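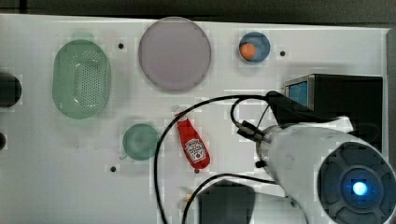 The first thing Doina Bošković asked me when I turned up at the Wedetti workshop was whether I cooked. A bit, I said. Good, she said, then I'd have opinions about where a colander goes.

I'd come to write about software. I'd expected a lot of screens, and there were plenty, but the conversation kept going back to crockery. Doina's crew of five writes a planner called Brumum, and its job is deciding what a robot arm should do next when a table is in a mess. Which dish first? From which side? And what do you do with the ketchup, which is lying down and pointing off on an angle, and will roll if you so much as breathe on it?

"Ketchup is my whole October," said Jhun Dumlao, who looks after grasp selection and was eating a sausage roll over his keyboard. A bottle on its side is long and thin and has a right way to be picked up, so the software has to get the angle as well as the position. Get the position spot on and the angle wrong by 40 degrees, and the fingers come down across the label and shove the thing toward the bowls. He showed me a folder of 758 failed grasps he'd saved over the winter and made me watch a fair few of them. I laughed at the first dozen (sorry, Jhun) and then started to feel for the arm.

The colander is Maribeth Cabanatuan's problem. She does perception, and she has it in for anything pale, see-through and full of holes. Put a translucent green colander on a white table and the depth readings go to mush, she told me – some points land on the plastic, some go straight through to the table, and a few turn up in places where there's nothing at all. Her fix was to stop trusting depth in the middle of the thing and work in from the rim. It took her three goes and she's still not in love with it.

Then there's the ball in the blue bowl, which I'd have called the easy one. Orange on dark blue, who could miss it? Finding it is a doddle, Maribeth agreed. The trouble starts when the planner wants to move the bowl. Is the ball part of the bowl now, or its own thing? Brumum used to say its own thing, and so it would plan a lovely smooth path for the bowl with no thought for its passenger. Now it keeps a little tree of what's sitting in what, and slows the wrist down by 35 per cent when anything is along for the ride.

My favourite hour was with Crisanto Macapagal, who does control and talks faster than anyone I've ever recorded. He wanted to tell me about cables! The planner knows the shape of every link in the arm to the millimetre, but cables flop about, and they don't come with a tidy model. He wraps the wrist in a sort of imaginary balloon that grows and shrinks with the pose, and the planner has to keep the balloon clear of the dishes. Make it too big and the arm refuses to go near the table. Too small and, well, he had a folder as well.

I asked what happens when it all goes pear-shaped. Wilson Echeverri, the quiet one, turned his monitor around and showed me the replay tool he's been building on the side. You drag a slider back to any moment and see what the planner believed, drawn in coloured outlines over what the camera saw. I had a go and found a plan where it had decided the big lavender plate and the little green bowl were one object. Wilson wrote that down and thanked me, and I was chuffed for the rest of the arvo.

They're hoping to have the next version over at Flimthorpe's test kitchen before Christmas, with real washing-up. Doina reckons the suds will finish Maribeth off. Maribeth had already put in for leave.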